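Unit 4: Range Estimation and Shot Placement for Small Game and Deer

Course handout, revised 5 August 2022
Instructor: Yusri Kusuma
Field sessions: Mawar Subramaniam

Read this unit before the second range session. Bring it with you, along with the hold chart from Unit 3. The written check covers Sections 4.1 through 4.5. Section 4.6 is for the field exercise only.

4.1 Terms

Line of sight: the straight line from the eye through the sights to the target.

Line of bore: the straight line through the center of the barrel. With the rifle held level, it normally points slightly upward relative to the line of sight.

Trajectory: the curved path of the bullet. It begins to fall away from the line of bore as soon as it leaves the muzzle. A bullet does not rise above the line of bore.

Zero: the distance at which the trajectory and the line of sight meet and the rifle is sighted to strike the point of aim. Most loads cross the line of sight twice, once close in and once farther out. In this course "zero" always means the far crossing.

Vital zone: the area containing the heart and lungs. For deer we treat it as a circle. For squirrel and rabbit the usable area is much smaller and the head is usually the target.

Maximum point-blank range: the farthest distance at which a hunter can hold on the center of the vital zone without the bullet striking above or below it. It depends on the load, the height of the sights and the size of the zone chosen.

4.2 Why range is misjudged

Beginners tend to call animals farther away than they are when the light is poor or the animal is partly hidden. They tend to call them closer across open water, snow, or a field with no features. Looking uphill or downhill also disturbs the estimate. The error is large enough to matter with a rimfire rifle, which drops quickly past its zero.

In April the class was asked to estimate the distance to a fixed post across the Prundine pasture. The measured distance was 286 yards. Most of the written estimates were long in the early light and closer to correct once the sun was on the post. Repeat the exercise on your own at different times of day and keep the results.

4.3 Methods

Unit of measure method. Learn what 50 yards looks like on flat ground. Place that length end to end between yourself and the target. The method works well for short distances and becomes unreliable when part of the ground is out of sight. Where there is a dip, estimate to a point halfway and double it.

Appearance method. Judge distance by how much detail can be made out on an animal of known size. It requires practice with the species in question. A hunter used to large-bodied northern deer will overestimate the distance to small southern deer.

Reticle method. Compare the animal to a known angular measure in the scope. The working formula is:

distance in yards = (size of object in inches x 27.8) / size in milliradians

Check whether your reticle is in the first or second focal plane. In a second focal plane scope the marks are true at one magnification only, normally the highest. The Clerer scopes issued for this course are second focal plane.
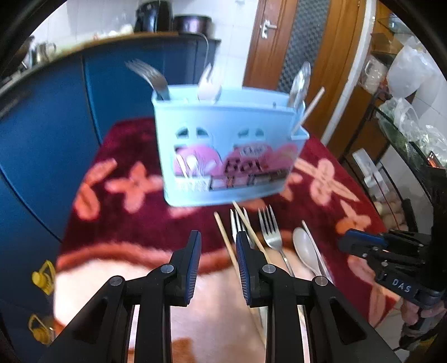 Rangefinder method. A laser rangefinder gives the line-of-sight distance. Take at least two readings. Brush, rain and fog can return a false short reading. When hunting from a fixed stand, range several landmarks on arrival and write them down. There is seldom time to range the animal itself.

4.4 Shooting on a slope

Gravity acts across the horizontal part of the bullet's path. On a slope, the horizontal distance is shorter than the line-of-sight distance, so a bullet fired with the full line-of-sight hold will strike high. The direction of the error is the same uphill and downhill.

The simple correction is:

horizontal distance = line-of-sight distance x cosine of the slope angle

Worked problem. A deer stands below the shooter. The rangefinder reads 286 yards and the slope is 23 degrees. The cosine of 23 degrees is 0.92. The horizontal distance is 263 yards. The shooter uses the hold for 263 yards from the chart. If the rangefinder already shows a corrected distance, do not apply the cosine a second time.

At short distances the correction is small and can be ignored for deer-sized game. From a tree stand, the change in the path through the body matters more than the change in drop. Picture the exit point and choose the entry point to suit it.

4.5 Presentation of the animal

Broadside. The animal stands at a right angle to the shooter. Follow the back edge of the near foreleg up to a point one third of the way up the body. This placement gives the widest margin for error and is the one to wait for.

Quartering away. The animal faces partly away. Aim so that the path of the bullet runs toward the far shoulder. The entry point will be farther back than for a broadside shot. Acceptable if the angle is moderate.

Quartering toward. The near shoulder covers part of the vital zone. Heavy bone may deflect or break up a light bullet. Not recommended for students in this course.

Head-on and straight away. Do not take either shot on deer.

Squirrel. With a rimfire rifle the head is the point of aim. Take the shot only with the animal against the trunk or a heavy limb. A squirrel on a thin branch against the sky has no backstop, and a .22 Long Rifle bullet can carry over 2000 yards at a high angle. Wait for the animal to move or change position yourself. With a shotgun, check the pattern on paper first and stay within the distance at which it is dense enough.

Rabbit. A rabbit on the ground offers a low shot with a good backstop if the soil is soft. Frozen ground, rock and water can all cause ricochets. Know where the dogs and the other hunters are before the safety comes off.

4.6 Field exercise

Location: Latuheru woodlot, north gate. Firearms remain unloaded and cased until the instructor directs otherwise.

Part A. Walk the marked trail in pairs. At each numbered stake, stop, face the target and write down an estimated distance without a rangefinder. Note the method used. Do not change an estimate after leaving the stake.

Part B. Return along the trail with the rangefinder. Record the measured distance and slope next to each estimate. Work out the horizontal distance where the slope is greater than 10 degrees.

Part C. At the stakes with full-size animal targets, write down "shoot" or "pass" and the reason. Backstop comes before presentation. A perfect broadside deer on a ridgeline is a pass.

Part D. Live fire on the Nerkov range, from sitting and kneeling, at paper targets. Call each shot before looking through the spotting scope. Record the call and the actual strike in separate columns.

Record sheet columns: stake, light, method, estimate, measured, slope, horizontal, error, decision, reason.

Turn in the sheet to Mawar Subramaniam before leaving the range. Sheets with blank estimates will be returned.

4.7 Review points

Confirm the zero after any hard knock to the rifle or change of ammunition, including a new lot of the same load.

Your own group size from a field position sets your maximum distance, even where the chart allows more. If the group from kneeling is wider than the vital zone, move closer or find a rest.

After the shot, reload, watch the animal and mark the last place it was seen. Recovery and tracking are covered in Unit 5.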